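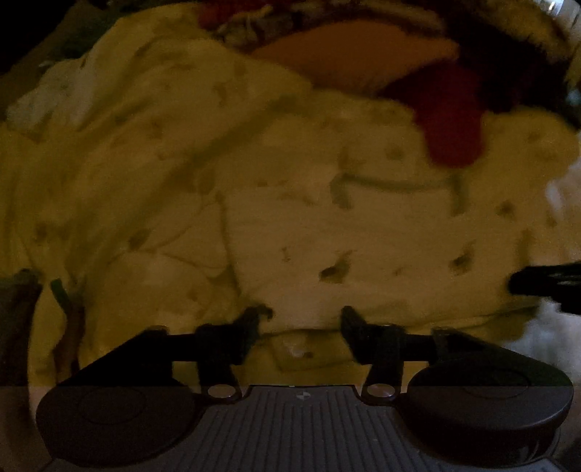

**Rerden, August**

I bought the Limora shin pads in the spring after my old ones split along the ankle strap, and I have now worn them for 43 matches and training sessions. I play right back in a Sunday-league sort of side, on grass for most of the year and on the 3G pitch at Purnavora when the weather turns.

The pads come in three sizes. I'm on the tall side and took the large, which covers from just above the ankle to a hand's width below the knee. The shell is stiff and slightly curved. For the first 7 sessions it dug in at the outside edge of my left leg, and then it softened enough that I stopped noticing.

Protection is good. I've taken plenty of late tackles and a full stud on the shin, and came away with one small bruise. The foam backing has flattened a little at the top but hasn't come off.

The sleeves are the weak point. They slip when they get soaked, and I ended up taping both legs before kick-off. They also take ages to dry. I wash them by hand and leave them out overnight, and they are still damp at breakfast. A spare pair would help, but Limora only sells them with the pads.

I weighed one pad with its sleeve on the kitchen scales: 61 grams. My old Sivakumar pair felt a good deal heavier, though their straps did hold better in the wet.

**Good:** light, solid shell, fair coverage
**Not so good:** slipping sleeves, slow drying, no spares

I'd buy them again for dry pitches. For winter I'd look for something with an ankle strap.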